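Tennant Street Studio: getting the back room ready

Quick post, sorry for the rush, van's outside. We finally started on the back room at Tennant Street after the October show moved out. Carpet stays (beige, it's fine). Panels stay too. Just a page of where things are so everybody hanging work knows what to do. More pics when Davina gets me hers.
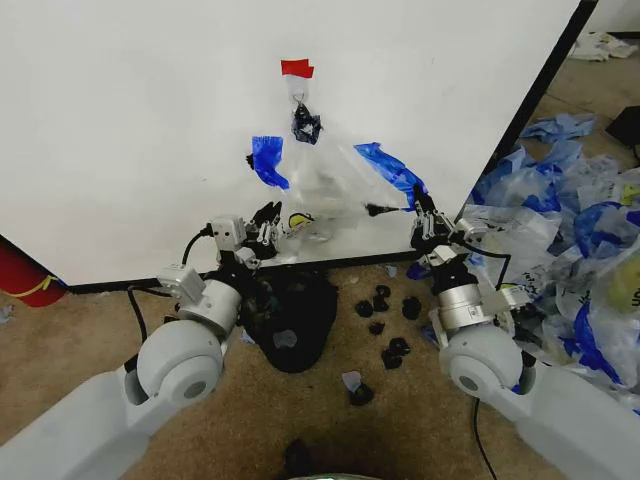

Clear bag hung on the white panel. Hook or clip at the top with red tape just above it, blue tape to either side.

Same method for all the bags please. One hook, near the top center, bag hangs straight down. Don't tape over the artwork labels, we lost 7 that way last time and Zulmira had to retype the lot. Tape goes on the panel only and comes off slow, pull it down flat along the surface or the paint lifts. If it does lift tell Ross, don't touch it up yourself with whatever white is in the cupboard, it's the wrong white.

Bags came from Stuvby, box of 100, should be plenty. If you're putting something soft in one let it bunch up how it wants, looks better than folded. Jurgita tried folding and it just slides.

Still to do:
- second hook for Solange's long piece, the one from Tulum
- wall text, 300 words max and I mean it this time
- find the good scissors
- vaccuum the carpet, corners too
- spare tape goes back in the Udeo tin when your done, NOT on the windowsill

13 pieces confirmed so far. Ross is hoping for a couple more but the list closes when it closes. Drop off is by the side door, ring twice, the bell sticks. Put your name on the back of everything, pencil is fine. Lights get sorted last, after all the bags are up, so no complaining about glare on the plastic before then.

OK gotta run, more later. Questions to Davina, she has the keys and the list.

Contact: Davina Innes, Tennant Street Studio | © 2018 | Back to top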